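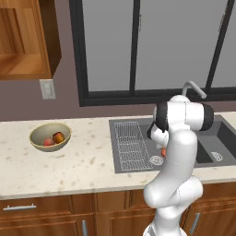 I've been running Verkance, our email archiving add-on, for long enough now that I keep getting the same questions about it, so I figured I'd put everything on one page. It sits behind your regular mail server and keeps a searchable copy of every message that goes in or out, attachments included. The part I like best is the sorting. The idea is simple: live mail stays in one store, archived mail goes in a second, and cleaning out your inbox never touches the archive!

**What you get**

- Full-text search across mail, calendar items and attachments
- Retention rules by person, department or keyword
- Legal hold (one click, and it overrides every retention rule)
- Export to PST, EML or PDF
- A read-only login for auditors

**Sizes**

| Plan | Mailboxes | Admin logins |
|---|---|---|
| Small | up to 70 | 2 |
| Large | up to 1,000 | 12 |

Over 1,000, write to me and we'll work something out. Mavis Okafor handles the big migrations and she'll want to know what you're moving from, so have your old export format handy.

**Setting it up**

You turn on journaling in your mail server, point it at the address we send you, and wait for the first message to show up in the dashboard. Old mail is a separate import (PST files are easiest, and yes, you can run it overnight). If you're coming from Tuvard, their export leaves out shared calendars unless you tick the box for them on the second screen. I missed it my first time and had to run the whole thing again, grumbling.

**New in this version**

Search now remembers your last filters, which I'd been bugging Sofia Mota about since February. She also fixed the date picker, and reports can be scheduled by week or month. Text message archiving isn't in yet. I know, I want it too.

**Trying it out**

The trial is the full Small plan and you keep your exports when it ends. Use the form on our contact page and put "archive trial" in the subject line.

Page updated 28 November 2018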